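Zarkier Distribution Cabinet – Installation and Set-up Guide
Mostyn edition, June 15, 2023

Section 2: Getting to know the cabinet before first power-up

Please do set aside a quiet half hour for this section, even if you have fitted one of our cabinets before. Most of the calls that reach our Dimdale workshop come from people who went straight to the switching-on part, and we quite understand the temptation!

CAUTION: The incoming supply must be isolated and locked off upstream before you open the doors. Switching off the main breaker inside the cabinet does not make the incoming terminals safe. This work is for a qualified electrician only.

1. Open both doors fully. They carry components and wiring of their own, so swing them gently and check that no wire is being pinched or tugged near the hinges.

2. Find the main circuit breaker near the top of the back panel, under the round markers A (yellow), B (green) and C (red). Make sure it is off. 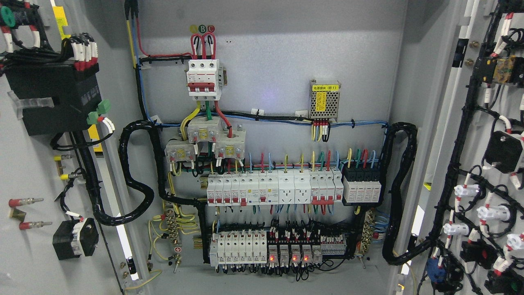
3. Leave the supply locked off and prove the circuit dead at the incoming terminals with an approved tester. Check your tester on a known source both before and after, please – it only takes a moment.

4. Follow the yellow, green and red conductors down from the main breaker to the three grey current transformers. The transformers sit at different heights, which leaves a bit more room for your fingers. Give each conductor a light pull.

Note: Never leave the secondary side of a current transformer open while the cabinet is live.

5. Look over the power supply module at the upper right, labelled 电源模块 (B1), and see that every wire underneath is well seated. Keep dust and wire clippings away from the holes in its casing.

6. Work along the middle row, breakers first and then the two sockets, and finish with the surge protection device at the right-hand end. Set every breaker to off for now.

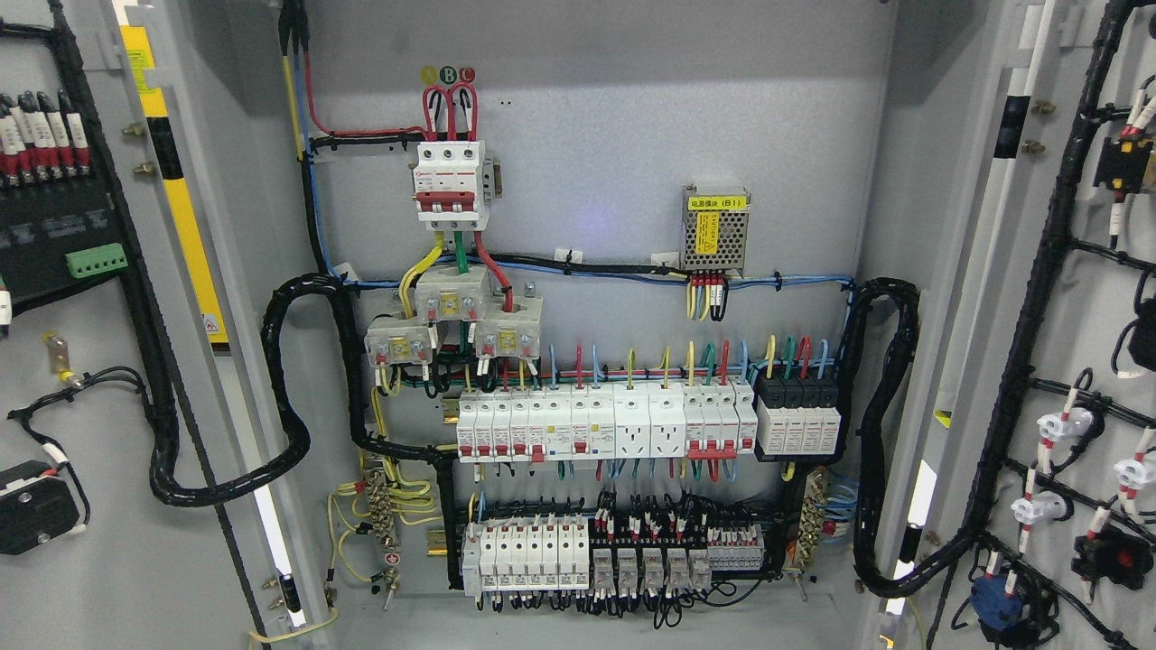 Fig. 2 Back panel with both doors open, main breaker at the top

7. Tidy up any stray offcuts and turn to page 14 for the first power-up. If you ordered the Morkari metering kit, fit that first.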